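Taking Computers Apart the Slow Way: An Afternoon With the Plostbridge Robotics Club

I got lost twice on my way to meet Abena Tetteh, and both times I ended up in the same hallway outside the ceramics room. So when I finally found the Plostbridge robotics club, tucked at the far end of the building past the loading door, I was sweaty and late and she was already mid-argument with a student about screws.

"He wants to teach it screws," she told me, waving me toward a stool. "I keep saying, not before spring!"

The student was Shaohua Dong, a senior, and he'd like it known that he still wants to teach it screws. The "it" is Gretavo, the club's robot arm, and for this year's project the club is getting Gretavo to do bench work on desktop computers: go into an open case, put parts in, take parts out, set them down where they belong. They'll show it in July at Claltanlow, a regional student contest that I had never heard of and now have strong feelings about.

Tetteh taught physics for years before she took over the club, and she talks with her hands so much that I moved my coffee. I asked why computers, when most school teams seem to go for stacking blocks or tossing balls.

"Blocks are boring by October," she said. "And we had computers. The district was clearing out old desktops and I said I'll take them, I don't care what's in them. You should have seen my car."

Dong told me the first thing he learned was how crowded a computer is. He'd built one at home and thought he knew his way around, but that was with fingers and a flashlight in his teeth (his words, his dentist should look away). With the arm, you plan for everything that sticks out. You come in from the wrong side and you're leaning on the power supply. You come in too low and you're into the capacitors.

"I used to look at a motherboard and see the processor," he said. "Now I see all the stuff in the way of the processor."

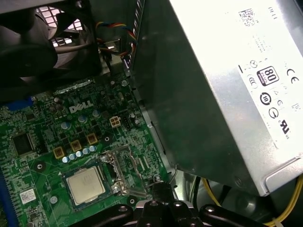

Do students need to know how to code before they join?
Most of them start with none at all, and the club teaches what they need in the first few weeks, beginning with moving the arm by hand controls and working up to short scripts.

I asked Tetteh that one mostly for my niece, who is 13 and has opinions. The club has 37 members right now, up from 34 last year, and Tetteh says the ones who stick around tend to be the kids who like fiddling with one thing for a long time. "I have a girl who spent three weeks on how hard to squeeze," she said. "Three weeks! She was so happy."

Squeezing is a big topic in this room. A memory module is thin and you want it by the edges. A processor is worse, and everybody has a story about one. Dong's involves a chip he was sure he had, right up to the moment it went skating off under a cabinet. They practice with old parts, so the only thing hurt was his pride, but he went home that night and rewrote the whole approach to the pickup. Then he rewrote it again, and then he put back the first version with one number changed.

"Which number?" I asked.

"I'm not telling you, you'll print it, and Amarasinghe will read it."

Amarasinghe is the rival. It's a school two towns over that beat Plostbridge last year, and it came up in our conversation more often than physics did. The way Dong tells it, his team was ahead until a cable came unplugged in the last round. The way Tetteh tells it, they were never ahead.

What changed this year, they both agree, is the tray. Last season the team laid parts out on a foam mat, and every time somebody bumped the table the practice run was ruined. Over the summer they started drawing up a proper fixture, with a spot for each part so that Gretavo could go back to the same place every time. Dong drew the first one. It was, he says, beautiful and useless, with pockets cut so close that a part had to arrive perfectly straight or it wouldn't go in.

"So we learned about slop," Tetteh said, delighted. "You leave a little room. I've been telling them about tolerances since ninth grade, and it took a tray!" 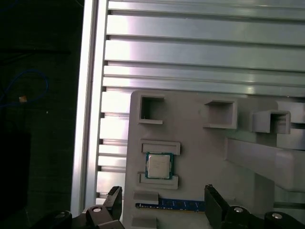 A processor and a memory module on the gray parts tray, with the gripper in the foreground.

Dong walked me through the spacing at some length, and I'll admit I lost the thread somewhere around the guide blocks. What I did get is that the processor can sit a bit crooked between them and the team can live with that. How crooked is still being argued about. There's a page in the club notebook with the heading CROOKED and a lot of crossing out.

The notebook, by the way, is my favorite thing in the room. Every practice run gets a line, written by hand, with who was driving and what went wrong. They were up to run 585 when I visited. Some entries are careful and useful. One just says "no." I asked Dong if it was his and he said the handwriting could belong to anyone.

I wanted to know what happens after Claltanlow, and for once Tetteh slowed down a little. She'd like the younger students to take over the computer project and keep going with it, maybe get to the point where Gretavo can do a full swap of memory with the student standing back, hands in pockets. At the moment they're very much hands on. A student guides the arm through the job over and over, and they save those runs and work from them later.

"People come in expecting it to be fast," she said. "I tell the parents, bring a book."

Dong graduates before the contest, but he's allowed to compete through the summer (he checked the rules, then had Tetteh check them too). He's planning on mechanical engineering, and he's leaving behind 2 pages of notes for whoever gets his spot on the team. I asked what was on them.

"Mostly screws," he said.

Tetteh put her head down on the desk. Then she sat up and asked him what size.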